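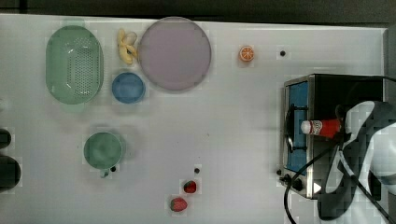 Play food and dishes spread out on a white table.

How to Sort and Clean a Play Kitchen Set (Without Buying Anything)

Oct 24, 2018

Most advice on toy kitchens ends with a link to a storage system. I've read the Jilter guide, the one that wants 9 labeled bins and a wall rail, and I doubt any child has ever put a strawberry back in the strawberry bin. What follows takes one table, a sink and two boxes you already own.

Step 1. Get everything out

Tip the whole set onto a table and spread it until no piece is on top of another. Don't sort on the floor. A pale table helps with small dark things, though you'll lose sight of anything white.

Step 2. Split by how it gets cleaned

The guides tell you to sort by food group. I don't see the point. Fruit and vegetables get washed the same way, so make these piles:

Hard pieces that can go in water: plates, bowls, cups, the colander, most molded fruit.
Fabric pieces: anything plush, felt or stitched.
Stoves and anything with a battery door. These never go in the sink, whatever the box says.

Check hollow fruit for holes before you wash it. If you squeeze it and air comes out, water will go in, and then it sits in there. Wipe those with a damp cloth.

Step 3. Wash the hard pieces

Warm water, a little dish soap, an old toothbrush for the colander holes. Skip the special toy sprays. I tried the Huvcombe one on half a set and plain soap on the other half, and I couldn't tell them apart afterward. Rinse and leave cups upside down on a towel.

Step 4. Deal with the fabric pieces

Plush food is where people get careless. A ketchup bottle with an embroidered label is really a small stuffed animal, so treat it like one. Read the care tag if it still has one. If it doesn't, spot clean: cold water, a drop of soap, a white cloth, and dab. Test a bit of the back first, especially on red fabric next to a white label. Fuzzy edges can be trimmed with small scissors, but don't pull at them. 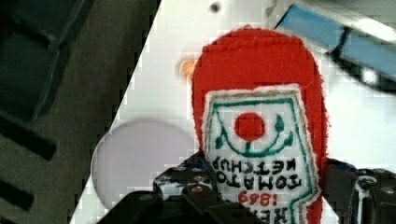

Kuster wrote in to disagree: "I've put plush food through a cold wash in a zipped pillowcase for years and the red never ran. Spot cleaning just moves the dirt around."

Maybe. I'd still test first, and I'd keep it out of the dryer.

Step 5. Put it away

Dishes in one box, food in the other, stove on a shelf. Stack the bowls on the plates. Custon sells dividers for this and I can't think what they'd add. Let fabric pieces dry overnight before the lid goes on, longer if the stuffing still feels cool when you squeeze it.

Do the whole job again in November if the set gets daily use.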